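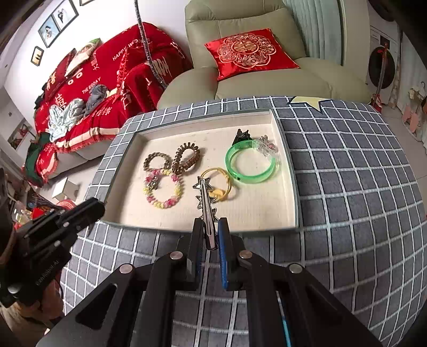 Star clip held between the ribbed pads, hair tie tray behind it

Kovuvus hand-held gripper kit - worth 1,959?

tdobre
Had the two-gripper Kovuvus kit since March. Pivots have no play I can measure. The blue ribbed pads hold a narrow metal hair clip upright by its rounded end, which my old Emex pads never managed. Elastic ties are harder. Thin ones sit down in the ribs and you lose the edge.

jistis_user
1,959 for the pair is steep. Emex is half that and the pads swap in two minutes.

tdobre
Emex pads swap fast because they wear out fast. I got 19 hours from a set.

n.fallahi
Disagree on the wear. I get 40 if the arms are squared before each session. Are you running the stock spring?

tdobre
Stock, yes. Never squared them.

n.fallahi
That would do it. Check the tip gap at full close.

jistis_user
Does Kovuvus sell the pads separately? Their parts page lists jaws only.

tdobre
Jaw and pad as one part. I asked on Monday, no answer yet. Căpraru has stock but won't ship single jaws.

n.fallahi
Then I'd stay with Emex. Paying for a jaw to replace a pad is bad design - good pivots or no.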